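Folding and Storing Blankets in the Student Hostel
Project report, Home and Textile Studies, second year
Group: Korkor Tetteh, Elikem Akpalu, Benedicta Amoah
Supervisor: Ohemaa Dankwa

1. Why we chose this topic

In our hostel every room has one shelf for bedding, and the shelf is narrow. Many students push the blanket inside without folding, and then the door of the cupboard does not close. We wanted to find a way of folding which is easy to learn and which keeps its shape on the shelf. We did the work in August, when the rooms were quiet.

2. Materials

We borrowed 14 blankets from students on our floor. Most were woven or fleece, and a few were knitted. The beds were kept made, with the bedspread on, so that we had a flat and clean surface to work on. We also used a measuring tape of 60 inches and a notebook.

3. Method

Each blanket was folded in three ways. The first was the simple half fold, repeated until the blanket fits the shelf. The second was the fold in thirds along the length, and then in half. The third was the roll. After folding, we placed the blanket on the shelf and left it until the next morning. Then we looked at the edges and wrote down if the blanket had opened or moved.

Elikem did all the folding, so that the hand was always the same. Benedicta measured, and Korkor wrote the notes.

4. What we found

The half fold was the quickest to learn, but the stack became thick on one side and it leaned. The fold in thirds gave the best result for woven blankets. The roll was good for fleece, but the knitted blankets opened again during the night.

Knitted blankets were the most difficult part of our project. The knit stretches when you pull it, so two corners which were equal in the beginning are not equal after the second fold. A fringed border makes this harder - it takes space, and it does not lie flat inside the stack. We had better results when the fringe stayed outside, along the upper fold, and when the lower edge was straightened at the end with small pulls and not one strong pull.

5. Problems

Our sample was small, and one cupboard was different from the others. We also did not test washed and unwashed blankets separately. Yayra Kwofie from the other group suggested this to us, but we had already returned the blankets.

6. Figure
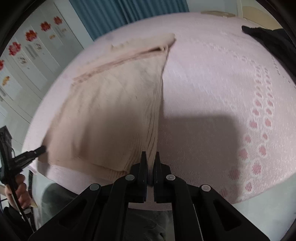
Figure 1. Knitted blanket with fringed border, folded on the bed, with ripples at the lower right side.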